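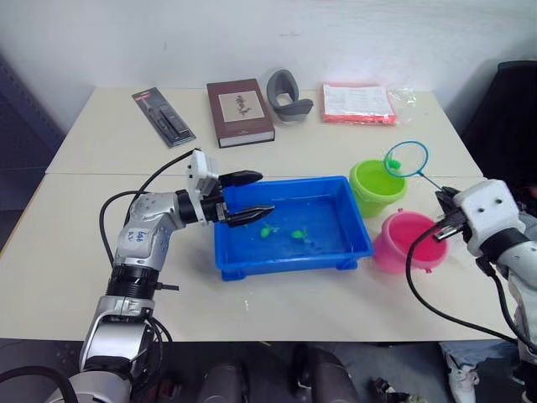 **Veltik Budget Planner, undated, 12 months.** Paper planner for people who've quit three apps already. Spiral bound, lays flat, fits a normal bag. 230 pages. Start any month, June is fine, you write the dates in yourself.

What you get:

- 12 monthly spreads, income on the left, bills on the right
- weekly spending pages (plain lines, no cute stickers)
- debt tracker, room for 11 accounts
- savings goals, one page each
- a pocket in the back for receipts. Holds a decent stack, not a years worth

Cover colors: Lewis green or black. Green sells out first, usually.

## How the pages work

Payday goes at the top. Fixed bills next. Rent, phone, insurance, whatever leaves on its own. What's left gets split over the weeks. Write down what you spend, add it up at the end of the week, carry the leftover forward or don't. Some people roll it into savings, some people buy dinner. Up to you.

Irregular income? Use the Norow page instead, it's behind the first tab. You budget from last month's money, so a slow month doesn't wreck the plan. Takes a month or two to get going.

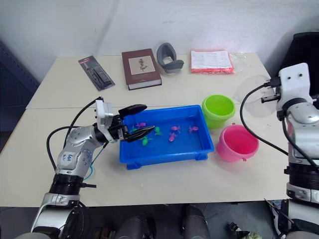

*Blue tray with toy fish, arm above it.*

## Debt tracker

Smallest balance first or highest rate first, the page works for both. Balance, rate, minimum, extra. Color in a bar as you go. Please use pencil for the rate column, cards change there rates all the time.

Old edition had the rate column too narrow. Fixed in this one.

## Paper

Heavier than last year. Gel pens ok, ballpoint ok. Fat markers will bleed thru. Fountain pens depend on the ink, test on the last page.

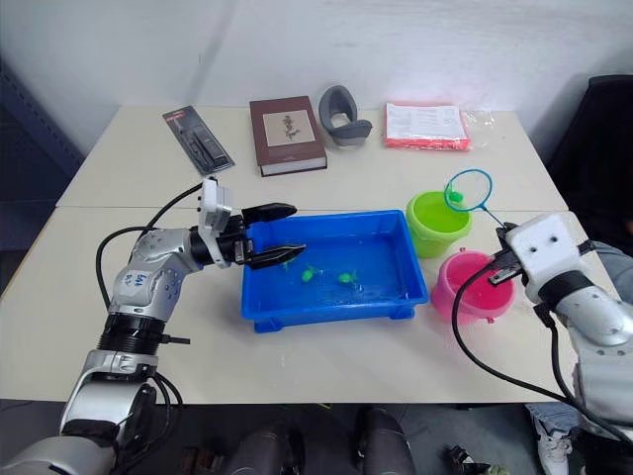
*Two tables together, gripper open by the tray.*

## Refills and extras

Flonero refill pack: weekly pages only, punched, same size. Fits this planner and the last edition, not the pocket one. Item 772 if you're ordering by phone. Envelopes for cash budgeting sold seperately.

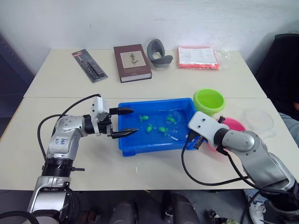
**Judite Serrano**
Product Editor, Veltik

Quick notes on ordering. Orders in before noon go out same day. Returns fine if it's unwritten in. Bulk orders for classes or credit counseling offices, email first, we'll do a price. Layout questions go to Cristóvão Amaral, he drew the pages. Spanish version is in the works, no date yet.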